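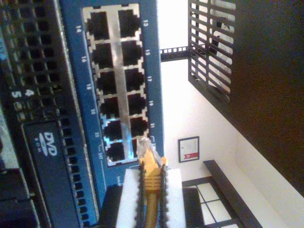
Cable insertion from 595 demonstrations

Home | Research | Notes | Contact

Our group has completed the first round of evaluation for Ellis, a policy trained to guide an Ethernet plug to a named port on a network switch. Asmaa Ouali collected 595 demonstrations by hand, and Saqib Arain ran the trials.

The policy was tested 2000 times with the switch turned on its side, and seated the plug fully in 898 of them. Most failures came in the last few millimetres - the plug met the edge of the port block and stayed there. The lowest ports gave the poorest results.

Adding a short search movement on contact helped in early tests, and a full comparison with the Giraldo baseline will follow in January. The serrated fingers will be kept for that work.

3 comments

Recent posts
Grerport: notes on the new controller
Choosing a camera position for Plutix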